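Housekeeping Skills 1
Unit 4 handout: Wiping down tables with a spray bottle and a checked towel

Updated 2018-11-06. Replaces the version from May. Bring this handout to the practical.

What this unit covers

Unit 3 was about floors. This unit is about tables: dining tables, side tables, work tables and any other flat top at waist height. You will need the same basic kit each time, a trigger spray bottle and a cotton kitchen towel. Chairs and table legs are in Unit 5. Glass tops are in Unit 6 and should not be cleaned with the method given here.

Reading before the practical: the Olska workbook, section on hard surfaces, and the one-page dilution chart in the front pocket of your folder.

1. The towel

We use plain cotton kitchen towels with a woven or printed check. Terry cloth holds more water but leaves lint on dark tops. Paper is allowed for grease only.

A new towel has to be washed twice before its first use. New cotton has a finish on it that keeps water from soaking in, and the towel will push the liquid around the table. Do not use fabric softener at any stage. It does the same thing.

Fold the towel in half, then in half again. This gives a pad about the size of your hand with several clean faces. When one face is dirty, turn the pad over. When both outside faces are dirty, open it and refold so a clean face is on the outside. A checked towel makes this easier to learn, as the lines show you where the folds should fall.

A bunched towel will still pick up a spill, and most people grab it that way at home. For a spill that is fine. For a full wipe it leaves streaks, and you lose track of which part is clean. If the towel has been dropped on the table in a heap, shake it out and fold it before you start.

2. The spray bottle

The bottles in the supply room are filled with Maka surface cleaner at the strength on the dilution chart. Do not top up a bottle that still has liquid in it. Rinse it, refill it and write the fill date on the tape.

Turn the nozzle to the wide setting. Hold the bottle a forearm's length from the work. Squeeze the trigger all the way and let it come all the way back. Short half-squeezes make drips.

For light dust, spray the towel. For dried food or sticky rings, spray the table and wait a minute. Never spray toward electrical items. If there are cables or plugs on the table, spray the towel only, away from the table, and wipe around them.
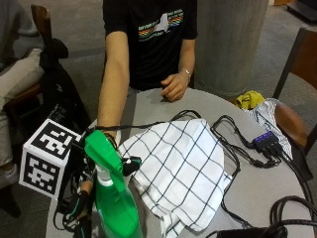
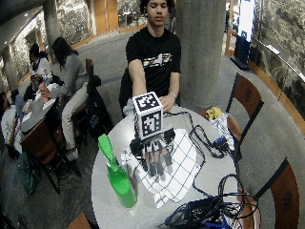 Round table, checked towel, green spray bottle.

3. Wiping a round table

Students who have only practiced on the long tables often have trouble with a round one. On a rectangle you can work in straight lanes from one end to the other. On a round top the lanes get shorter toward the sides and it is easy to miss a strip near the edge.

Use this order:

Clear what can be moved. Put the bottle within reach of the hand that will spray.
Pick up crumbs first with a dry face of the towel. Bring them toward you and catch them in your other hand or a dustpan.
Wipe the edge once all the way around. Walk around the table. Do not lean across it to reach the far side.
Wipe the middle in overlapping lanes, left to right, starting at the far side and coming back toward your body.
Turn the towel to a dry face and go over the whole top again.
Bend down and look across the surface toward a window or lamp. Streaks and missed spots show up at a low angle.

Keep your free hand off the part you have already wiped. Many people rest it flat on the table for balance without noticing. If you need the support, use the edge, and wipe that spot last. Rings and bracelets can scratch a lacquered top. Take them off or turn them so nothing hard touches the surface.

4. After wiping

Shake the towel over a bin and hang it open on the rail. Do not leave it folded or crumpled on the table, as damp cotton starts to smell by the next day. Used towels go into the Ukau hamper, at the left of the supply room door. Spray bottles go back on the shelf with the nozzle turned to off.

Supply room stock at the start of term was 176 checked towels. Please return what you take out.

5. Practical

The practical is held in the Khasawneh building, room 530. You will be given one round table, one bottle and one towel, and 21 minutes. The time includes folding, wiping, checking and putting everything away. Marks are given for the fold, the edge, the order of work, the final check and the state of the towel rail when you leave.

Closed shoes are required. Gloves are optional for this cleaner, but tell the instructor beforehand if you have sensitive skin.

Questions about scheduling go to the program office, extension 1489.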